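The Slow Part of Teaching a Robot Should Stay Slow

By Ritu Vashisht 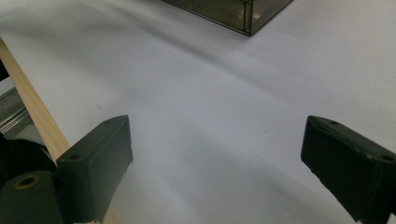
The open fingers of a hand-held gripper over a pale work surface, with a wooden dowel to the left and a smoky brown plastic box beyond.

At Postgate we teach robots by doing the task ourselves with a gripper in the hand. A person squeezes, lifts, places and lets go, and the recording goes into training. We logged 700 demonstrations of sorting small parts in October. I would throw out 131 of them, and most of those are the fast ones.

The pressure in this work is always toward more recordings per hour. Feng-yi Yau, who trained me, could do a clean pick in 8 seconds, and for a while everyone tried to match her. What we got was a lot of people grabbing at things. A person who misses can fix it with a flick of the wrist and hardly notice. The robot learns the miss and the flick together, and it has no wrist like ours.

I also think we skip the approach. New operators start recording with the fingers already near the part, and they treat the empty gap as dead time. But the gap is where the choices get made: how wide to open, which side to come in from, what to stay clear of. If a dowel is lying next to the work, the path around it belongs in the lesson.

Kyung-tae Min disagrees with me. He prefers remote control, where the operator drives the real arm and can't ask it for anything it can't do. He has a point, and for heavy parts I would use it too. For small ones I find the delay makes people timid, and the robot picks up the hesitation.

My proposal to Postgate is 235 demonstrations a month per task, each one watched by a second person before it is kept. Manju Mathur has worked out the hours and says it costs us one extra shift.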